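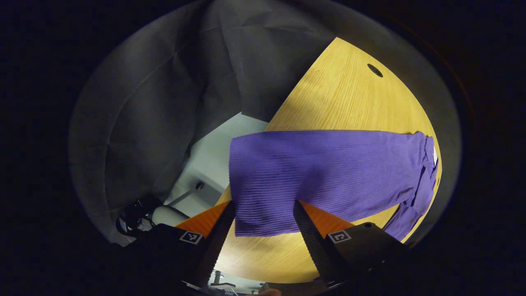
Employee referral bonus

An employee referral bonus is money (or sometimes a day off, or a gift card) that a company pays to someone on staff who points it toward a person it ends up hiring. You may also see it called a referral award, a finder's bonus or, in older handbooks, a "bring a friend" payment. I've worked in hiring for a good part of my life and I've looked after three of these programs, so I'm writing this entry the way I'd explain it to a new coworker, with the dry definitions first and my opinions mixed in after that.

How it works

The basic version is simple. A job opens up. An employee knows somebody who might be good at it and sends the name to the hiring team, usually through a form. If that person gets hired and stays for a set stretch of time, the employee gets paid. The stretch is called the waiting period or the retention period, and 3 months is the one I've run into most. Some companies split the payment, with half on the new hire's first day and half when the waiting period is over. I like the split. People lose interest in a reward that's a whole season away, and then they quit sending names.

The payment goes through payroll with everything else, so taxes come out of it. This surprises people every single time! If the poster in the break room says $1000, the amount that lands in the bank will be smaller, and somebody will come to your desk about it. A few employers "gross up" the bonus, meaning they pay extra to cover the tax so the employee takes home the full advertised sum. It costs more, but you do get fewer visits.

Who can take part

Most policies leave out a few groups:

Anyone on the hiring team, whose regular job is finding people
The manager who is filling the opening
Senior leadership, usually from director level up
Temps and outside contractors (this one varies a lot)

There's also the question of who counts as a referral. A person who already applied on their own generally doesn't, and neither does a former employee who left only recently. Where it gets messy is when two employees send in the same name. The usual rule is that the first form in wins, and I'd put that in writing before you launch. At Droltport, where I ran my second program, we hadn't written it down, and two people from the same shift turned in the same cousin on the same morning – one on paper and one by email. We ended up splitting the money, and neither of them was happy with me.

Amounts

Flat amounts are the most common setup. Tiered amounts come next, with the size of the bonus depending on how hard the job is to fill. The Droltport plan paid $1000 for general openings and $2000 for licensed trades and night supervisors. Kavero, where I worked before that, had a single amount for every job in the building, and folks there seemed fine with it. I've gone back and forth on this. Tiers make sense on paper, but they do tell your front desk staff what you think a front desk person is worth, and they notice.

Some plans use a raffle in place of cash or on top of it, where each referral gets you a ticket. I'm not a fan. The person who sent you a terrific hire may walk away with nothing while somebody who sent in one long shot wins the TV.

What people like about it

Referred candidates come in already knowing something about the place. They've heard about the parking and the coffee and which weeks get crazy, so there are fewer unpleasant shocks in the first month. The paperwork also tends to move faster, maybe just on account of having a friend down the hall who nags them about it. And compared with what an outside agency charges, even a generous bonus is usually cheap.

There's a softer benefit too. When employees are sending you their friends, they probably don't hate working for you. I always watched that more closely than the hiring totals. In Stillovdale, where Kavero had its smaller office, the forms dried up completely one April, and by summer we knew why (a schedule change that everybody despised and hardly anybody had complained about out loud).

What people don't like about it

The big criticism is sameness. People tend to know people like themselves, so a company that hires mostly by referral can end up with a staff that all went to the same schools or grew up on the same few streets. That's a fair criticism and it can turn into a legal problem as well. The standard advice is to keep posting every job publicly and to put referred candidates through the same interviews as everyone else.

Friend trouble is the other one. If a referral doesn't work out, the employee who made it can feel embarrassed or get blamed, and if you turn down somebody's brother you'd better call them before they hear it at dinner.

Running one

Stubbs, the payroll software we used at my last job, tracked each referral with its own number, and I can still tell you that form 2674 was the one that got lost for weeks and paid out late. So keep a log of your own, whatever system you have. Put the date the name came in, the date of hire and the date the money is due. Tell the employee when their referral is hired, and tell them when it isn't – silence is the complaint I've heard more than any other.

See also

Signing bonus
Retention bonus
Alumni hiring
Internal job posting

Last edited 2023-02-07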